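In Favor of the Slow Build

Apr 14, 2018
By Theophilus Zakaria

When I tell people that we are building robot arms in the Peldale workshop, the first question is always what they will do. The second question is how much it costs. I have answered both so many times that I have started to think they are the wrong questions, and I would like to explain why.

I came to this hobby late. My work for many years was in accounting, and I learned English from invoices before I learned it from books, so please forgive me if I sometimes write like one. I joined the workshop because my apartment is small and my neighbor does not like the sound of a drill. There I met Bleddyn Mathias, who had a drawing of two arms on one rail and no one to hold the other end of the rail.

We began in November. In the first month we produced nothing that moved. We cut the rail, we found it was too short, and we bought another one. We drilled the black mounting plate with more holes than we needed, and this was the best decision of the whole winter, though we made it by laziness. Every time we changed our minds about where an arm should stand, there was already a hole for it.

My spending until today is 656 dollars, and Bleddyn's is a little more. A person who reads only advertisements will say this is foolish. The company Brerkby will sell you a finished arm with a warranty, and a man at Michalski explained to me on the telephone, very politely, that nobody repairs servos at home. I believe him that it is not good business. But I have now repaired three of them, and I know which sound a gear makes before it fails. I did not find this knowledge in any box with a warranty.

My opinion is simple. A shared workshop should prefer projects which are slow and which belong to several people. I know the opposite opinion, because we have it in our own workshop. There are members who want every project to be finished in one weekend, so that the bench is free and there is something to show to visitors. They are not wrong about the bench. We have 28 members and not so many benches, and our two arms take a full one.

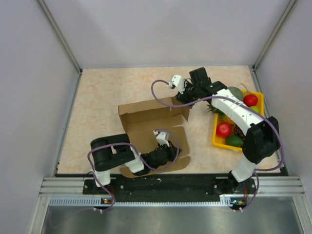
Still, I would ask these members to look at what happens around a slow project. A project which stays in its place for a whole winter becomes a kind of school. People pass it on the way to the coffee, and they stop. One member who works only with wood asked why we do not make our cables shorter. We explained that the wrist must turn, and while we explained it we discovered that one cable was in truth much too short, and it was pulling on its plug each time the arm reached far. I do not think we would have found this alone.

There is also the question of what we give the arms to do. Many builders choose a spectacular task – writing a name, pouring a drink. We chose to put things in a cardboard box. Bleddyn wanted it this way and I resisted him for some weeks, because I found it boring. Now I think he was right. A box is difficult. The flaps do not stay where you leave them, and cardboard is soft in one place and stiff in another. Fruit is difficult too, also when it is artificial. An apple is kind to a gripper. A bunch of grapes is not kind. In our notebook we have written down 248 attempts so far, and I learned more from the bad pages than from the good ones.

I should say something against myself. Slow projects can become an excuse. I have seen a boat in another workshop which was slow for so many years that its builder moved to a different city and left it there. So I accept that there must be a limit, and I have proposed one: each long project should show its notebook to the other members every three months, and if the notebook is empty, the bench goes to somebody else. We are ready to be the first ones judged by this rule.

What I cannot accept is the idea that a home-built machine must compete with a bought one. It will lose. Ours is slower than the one from Brerkby, and it is certainly less beautiful. But when I come in the evening and something has changed in the way it moves, I know where to put my screwdriver, and if I do not know, Bleddyn does.

The members vote on the bench rule at the next meeting. I will bring the notebook, and anyone who wants to read it before then can find it on the shelf above the small lathe.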